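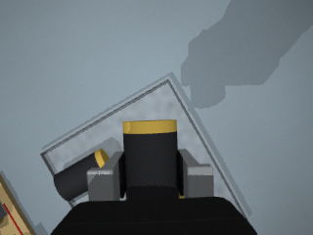

Simulated wrist view, gripper closed on a cylinder over the tray, standard pad set.

Gorkport Automation Users Forum > End Effectors > Parallel Grippers
Thread: Shimada two-finger gripper versus Ulgate, cylinder pick task

gorkport_cell_lead
Posted in January

Our department is preparing a recommendation on which parallel gripper to purchase for the cylinder handling cell, and members with relevant experience are invited to comment before it goes forward. Both candidates were evaluated in Zitent with the same arm model, the same tray and the same controller gains. The view attached to this post is from the Shimada runs.

Each gripper completed 530 pick attempts. Cylinders were dropped into the tray at random angles and positions, and the tray itself was rotated between runs. The Shimada model failed on 6 attempts. The Ulgate model failed on over twice that number, and most of its failures occurred with a cylinder resting on the tray wall. Both were run with the thin black pads and no compliance at the wrist.

On the basis of these results, we intend to recommend Shimada. Comments on the method are welcome.

tolerance_stack
Reply 1

Thank you for publishing the figures. I would ask the department to reconsider the conclusion before it is circulated.

The Ulgate fingers are wider at the base than the Shimada fingers. In a shallow tray that difference matters a great deal, and the outcome will depend on the grasp planner as much as on the gripper. If the planner was tuned on Shimada geometry and then applied unchanged to Ulgate, the comparison favors Shimada from the start. Please state which finger model was used for tuning.

gorkport_cell_lead
Reply 2

The planner was tuned on the Shimada fingers. Clearance values were then updated for Ulgate from the supplier's drawing. No further tuning was done.

tolerance_stack
Reply 3

In that case I do not believe the result supports a purchase decision. It supports a second round of testing with each gripper tuned separately. Our site had a similar experience with two suction tools and the ranking reversed after tuning.

wristcam_notes
Reply 4

I would like to raise a separate matter concerning the camera. In the attached view the lower part of the held cylinder is very hard to tell apart from the gripper body. Both are black. The yellow end is the only part of the held piece with strong contrast, and the left finger also covers part of the second cylinder lying against the tray wall.

If the controller takes its grasp confirmation from this camera, some failures may be detection failures. A lighter finger cover or a second camera at the side would settle the question. May I ask how a failed pick was scored?

gorkport_cell_lead
Reply 5

Scoring did not use the camera. Zitent reports contact on both pads, and a pick was counted as successful when contact was held for 2 seconds after the lift. The camera was used only to choose the next cylinder.

wristcam_notes
Reply 6

That answers my question on scoring, and I withdraw the point about confirmation. The choice of the next cylinder is still affected. A piece partly hidden by a finger may be given a poor angle estimate, and the wider Ulgate fingers would hide more of it. I would move the arm clear of the tray before each detection.

line4_maintenance
Reply 7

From the maintenance side, I disagree with the request for another round. The difference reported is large, and the cell has waited long enough. We have 4 Shimada units in service on other lines. Pad changes are quick and spare fingers are already in stores. The Ulgate units we had on loan required the whole finger to be removed for a pad change.

I also note that simulated friction seldom matches worn pads. Additional simulation would not tell us much about the floor.

tolerance_stack
Reply 8

Ease of service is a fair reason to prefer Shimada, and I have no objection to it being stated as such. My objection is to the pick results being presented as the deciding evidence.

gorkport_cell_lead
Reply 9

The comments above have been noted. The Ulgate runs will be repeated with separate tuning and with the arm cleared before detection, as proposed in Reply 6. Service requirements will be given their own section in the recommendation. Members who hold pad wear data for either gripper are asked to add it to this thread.

line4_maintenance
Reply 10

I will post our pad replacement log for the Shimada units once it has been approved for release. It covers the standard pads only.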